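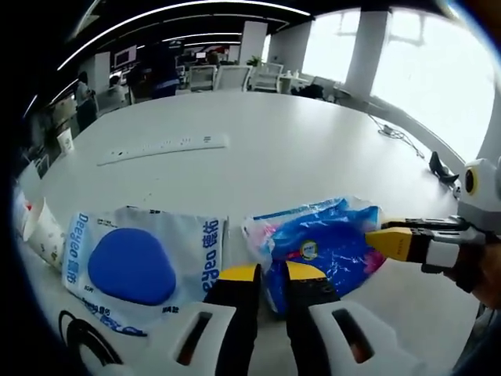
February, notebook, conference table sessions

Start 9:00. Same round table as last time, because the Dunleavy bench is still full of other people's stuff. Task today is tabletop tidying with two hand-held grippers, one per hand. Wet wipes, the blue crinkly package, paper cups, whatever else ends up on there. Instruction text in the Todden sheet reads "clear the table." I have complained about this wording before and will complain again further down.

First hour was mostly calibration. Left unit fine. Right unit needed the width check twice before it would agree with itself. Fatus (the logger) says sync is good. Fatus always says sync is good. I'd like a test that can fail before I believe it. Suggest clapping the fingertips together at the start of every take so we can line up the two streams by eye afterward. Costs a few seconds.

Things I don't trust yet:

The soft package. Every grasp on crinkly wrap is a different grasp. The wrap gives, the fingers close past where you'd expect, and the width reading wanders while the thing is in the air. With the hard lid on the wipes you get a clean step in the signal. With the package you get mush. If the policy learns "closed to this width = holding it" from the wipes, it will drop packages all day and think it's doing well. Ralero's summary page counts both as "grasp success" if the operator pressed the pedal. That is a count of pedal presses.

The wipes pack. Lying flat, it wants to be pinched across the short side, or nudged to the table edge and taken from there. I did it one way before the break and the other way after, without meaning to. Read back through my takes and you can tell which ones were before coffee. We say we want variety, but this is me drifting, and it's tied to time of day and light, so the model could pick up on the windows as easily as on the pack. Next session: decide the strategy per take from a shuffled list, and write it down before picking up the grippers.

Light. Big windows on one side, and they wash out completely on a bright morning. Auto exposure hunts when I turn toward them. I was told this is "good for robustness." Maybe. I want to see one held-out run with the blinds closed before anyone puts that on a slide.

People in the background. Open office, so they come and go. Probably harmless, possibly not. Tag the takes anyway.

Two-hand takes. The plan says both hands should be doing something useful. In practice one hand does the job and the other hovers, or touches the end of something so it looks busy. I caught myself doing this 4 times and redid those takes. I doubt I caught all of them. If the second hand has no reason to be there, the example teaches it to fidget. Either pick objects that need two hands or let us record one-handed takes and label them so.

Gloves: strap on the right one loosens. Retightened at the break. Tape for now.

On "clear the table." Clear to where? I put things at the left side, whoever did the last batch seems to have put them in a box. Does the power strip count? It stays, I assume, but the sheet doesn't say, and I moved it once out of habit. Take scrapped. Proposed wording: "move the wipes, the package and the cups to the left side, leave the power strip and cables." Long, but at least two people would do the same thing.

Takes thrown out today: 8. Two of those for dropped tracking when I leaned too far over the table and the hand cameras saw mostly tabletop. White table, nothing on it for the tracker to hold on to. Someone proposed a patterned mat. Then we have a mat in every example and need it forever. Would rather lose the takes.

Batch uploaded to Todden, 11:40. Flagged as provisional. Please do not merge it with the last batch until the wording is settled, the merge script does not keep the flags.

To do
- clap test at start of each take
- shuffled strategy list for the wipes
- blinds-closed set, same objects
- ask Ralero to split hard and soft objects in the summary
- new strap
- replay 9 takes picked at random, full speed, both hands side by side, before recording any more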